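# Sancombe abre oficina de conserto de mantas e colchas

A associação de moradores de Sancombe passa a oferecer, a partir de agosto, uma oficina aberta de reparação de roupa de cama. As sessões decorrem no salão do rés do chão, das 18h30 às 21h, e destinam-se a quem tem em casa colchas de retalhos, mantas, fronhas ou lençóis com costuras abertas, bainhas gastas ou tecido a ceder.

A iniciativa partiu de Styliani Stefanou, costureira, que já arranjava peças para vizinhos na própria sala. No último ano recebeu 39 colchas, quase todas com o mesmo problema: a linha parte nas junções entre os blocos, o enchimento desloca-se e a peça acaba guardada num armário. «São arranjos de uma hora, às vezes menos. As pessoas deitam fora uma colcha por causa de um palmo de costura», afirma.

Cada sessão tem sete lugares. A inscrição faz-se ao balcão da associação e custa 33 coroas por pessoa, com linha, agulhas e retalhos de algodão incluídos. Quem quiser usar máquina de costura deve indicá-lo no momento da inscrição, uma vez que há apenas duas disponíveis. As peças devem chegar lavadas e secas.

A loja de tecidos Kontogiannis cedeu restos de coleção em tons lisos, e a Prondotine, que faz enchimentos para edredões, entregou vários rolos de manta acrílica. O restante material foi comprado com 740 coroas que sobraram da feira da primavera.

Fadi Khasawneh, que vai orientar as sessões com Stefanou, prefere começar pelas peças de uso diário. As colchas antigas, diz, costumam chegar em melhor estado porque só saem do armário quando há visitas. As que estão na cama o ano inteiro levam com tudo: gente deitada por cima, roupa largada, objetos pousados a meio do dia e esquecidos até à noite. O peso e o atrito abrem primeiro as costuras do centro e só depois as da beira.

Para essas, Khasawneh recomenda uma segunda passagem de ponto nas junções e, quando o tecido já está fino, uma tira estreita aplicada por cima da costura. A tira pode ser da cor dos blocos ou contrastante.

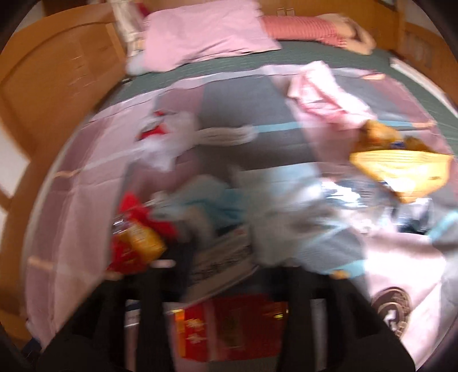

O programa prevê ainda uma sessão dedicada só a fronhas e almofadas, orientada por Mitiku Mamo, que trabalhou numa lavandaria em Ninorbridge. Mamo vai mostrar como refazer o fecho de uma almofada sem desmanchar a capa inteira e como redistribuir o enchimento que se juntou num dos cantos. Para esta sessão não é preciso saber costurar, mas convém levar tesoura própria.

As peças que não ficarem prontas numa noite podem permanecer no salão até à sessão seguinte, dentro de um saco com nome e contacto. A associação não se responsabiliza por peças deixadas mais de um mês. Também não serão aceites edredões de penas, por falta de espaço para os abrir.

Styliani Raptis, responsável pelas inscrições, adianta que a primeira sessão está completa e que há lugares na segunda e na terceira. Quem ficar em lista de espera será contactado por telefone, por ordem de chegada. Os menores de 14 anos podem participar acompanhados por um adulto e não pagam, embora ocupem lugar.

Está também aberta a recolha de tecidos usados. São aceites lençóis, camisas e toalhas de mesa em algodão, mesmo com manchas, desde que tenham uma parte aproveitável do tamanho de uma folha de papel. A entrega pode ser feita no mesmo balcão, de manhã, entre as 9h e as 12h.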